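The Kamel Road Crossing

The fault log for the Kamel Road crossing began in January with one line: push button unresponsive, north side. Leonie Schnyder entered it at the Edilville depot, gave it a priority of 4 and moved on to the next.

By spring the log held nineteen lines. Pedestrians reported that the green man did not appear, or that it appeared and went out before they had reached the island. Each time, Konrad Pichler drove out with the test set, pressed the button, timed the phase and recorded no fault found. The controller was a Koltum unit, an older model with a metal door that had to be lifted slightly before the key would turn.

Schnyder read the entries again in the order in which they had been received. Then she sorted them by time of day. All but 2 fell between ten past eight and twenty to nine.

"You always go in the afternoon," she said.

"The van's free in the afternoon," said Pichler.

They went the next morning and parked outside the chemist's. Pichler opened the cabinet and connected the laptop. Schnyder stood on the north kerb with a stopwatch and a clipboard. A bus pulled in at the stop short of the line, and another drew up behind it.
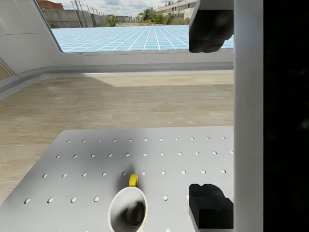
Why did the crossing fail only in the morning? The standing buses blocked the kerbside detector, and the controller read the empty waiting area as a cancelled request.

Schnyder watched it happen three times. A boy in school uniform pressed the button and the lamp lit. The second bus edged forward. The lamp went out. The boy pressed again, waited, looked to his right and ran.

She wrote down the time.

"It's doing what it was set to do," said Pichler, reading from the screen. "Demand cancelled, no presence."

"Who set it?"

He scrolled back. The cancel delay had been altered when the bus stop was moved, from the standard value to zero. The initials were his own.

He did not say anything for a while. A woman with a pushchair came up to the kerb, pressed the button and stood looking at the lamp.

"The instruction came from Brisa Hinojosa's office," he said. "Traffic was backing up to the roundabout. They wanted fewer wasted phases."

"Is it in writing?"

"It was a phone call."

Schnyder turned to a clean sheet. She put down the site number, the controller type and the present value. Under action required she wrote: restore cancel delay, move detector head clear of the bus stop, report to council. Under cause she wrote nothing yet.

"Put it back now," she said. "The detector can wait for the lift truck."

Pichler typed in the old value and saved it. A relay clicked in the cabinet. The buses had not moved. On the kerb the lamp stayed lit, the traffic stopped, and the woman took the pushchair across to the island and then to the far side.

He lifted the door, turned the key and tried the handle.

"You can put my initials," he said.

She wrote them in, and the time after them.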